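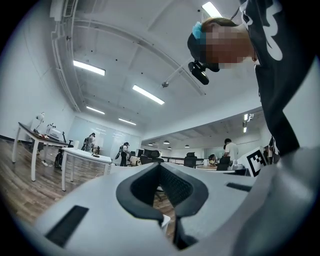

How to put a round cushion on a square chair so it stays put

A round cushion on a square seat slides more than a square one does, and it never covers the corners. It can still sit neatly if you take a few minutes over it. These steps work for any plain dining or desk chair with a flat seat.

What you need

One chair with a flat, hard seat
One round cushion
A tape measure
A damp cloth and a dry cloth
A piece of non-slip mesh, the kind sold for drawers and rugs

Step 1. Measure the seat from side to side and from front to back. Use the smaller number. The cushion should be a little narrower than that, so it doesn't hang over the front.

Step 2. Wipe the seat with the damp cloth, then dry it. Crumbs and dust make a cushion slide. Turn the cushion over and brush off the underside too.

Step 3. Cut the mesh in a circle, 4 inches smaller across than the cushion. If you leave it bigger it will show at the edge. I use the Guno mesh from a roll, but any brand will do.

Step 4. Lay the mesh in the middle of the seat and smooth it flat with your palm.

Step 5. Hold the cushion by its two sides, lower it straight down, and let go. Don't push it in from the front or the mesh will bunch up underneath.

Step 6. Check it from above. Standing over the chair and looking down, you can compare the strip of bare seat on each side. From across the room it is hard to tell.
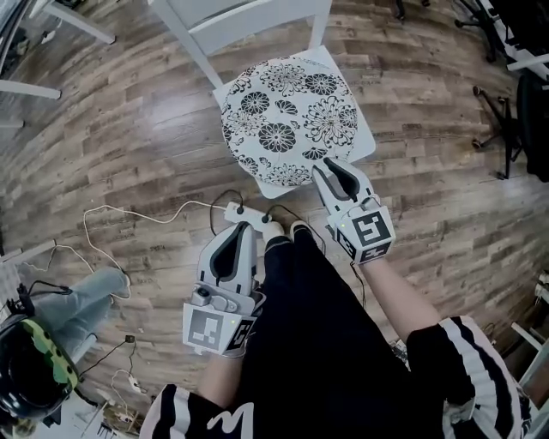

Should the cushion be exactly in the center of the seat?
Close to the center is fine. Most people like it a little toward the back so the front edge of the seat doesn't push up on the cushion when they sit.

Step 7. If the cover has a print, turn the cushion until the pattern faces the way you want. Lift it to turn it. Twisting it in place pulls the mesh around with it.

Step 8. Sit down, shift your weight, and get up again. Look at the cushion. If it has moved, lift it off and try a larger circle of mesh.

Upkeep

Lift the cushion once a week and wipe the seat. Rinse the mesh in cool water when it stops gripping and let it air dry. Cushions with ties can go on the same way, with the ties knotted loosely around the back posts.

Posted Tuesday, February 12, 2019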